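Shared Laundry Room: Frequently Asked Questions
Trillside Apartments, Buildings A through D

When is the laundry room open?
The room is open from 6 a.m. to 11 p.m. every day. The last wash must start by 9:45 p.m. Doors lock automatically at 11 p.m. and cannot be opened with a resident key after that time.

How do I reserve a machine?
Reservations are made on the panel by the door or through the resident portal. A slot lasts two hours and covers one washer and one dryer. Each apartment may hold 3 open reservations at a time.

What happens if I arrive late?
A slot is released if no machine has been started within 30 minutes of the reserved time. Released slots can be taken by any resident.

Can I cancel a reservation?
Yes. Cancel on the panel or in the portal at any time before the slot begins. There is no fee.

How is laundry billed?
Charges are added to the monthly rent statement. The washers do not take coins or cards. A charge posts when the cycle starts, and an interrupted cycle is billed in full unless a fault code is reported.

What is the maximum load?
The standard washers take 21 pounds of dry laundry. The large washer in Building C takes more; the limit is printed on its door. Rugs with rubber backing are not permitted in any machine.

Which detergent should I use?
Use high-efficiency detergent only, in powder or liquid form. Pods go directly in the drum before the clothes. Fabric softener goes in the compartment marked with a flower. Do not use dye in the washers.

The washer stopped and the door will not open. What should I do?
Wait three minutes for the lock to release. If the door remains locked, select Drain and Spin and let it finish. Do not pull on the handle. If the display shows a code beginning with E, write it down and report it with the machine number.

Why are my clothes still damp after drying?
The usual cause is a full lint filter or an overloaded drum. Clean the filter before each load. Heavy cotton items need the high setting and should be dried separately from light synthetics.

Where do I report a fault?
Call extension 289 or use the repair form in the portal. Water on the floor should be reported by phone. Faults reported on weekends are handled the next business day unless there is a leak.
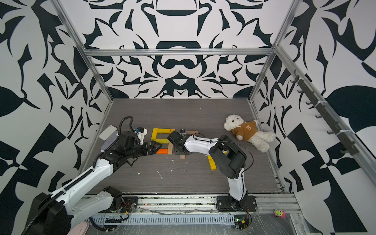

Trillside Resident Services, Laundry and Common Areas

What happens to items left behind?
Items are moved to the shelf by the folding table and kept until the end of the month. Ask for Beatriz Vieira at the office about anything removed from the shelf.

Can I use the room in another building?
Yes, except Building D during the pipe replacement, which is scheduled to end in April. Residents of Building D can reserve machines in Building C with their current key.

Who do I contact about a billing error?
Send the date, time and machine number to Frans Dekker through the portal. Corrections appear on the following statement.

Last updated December 12, 2021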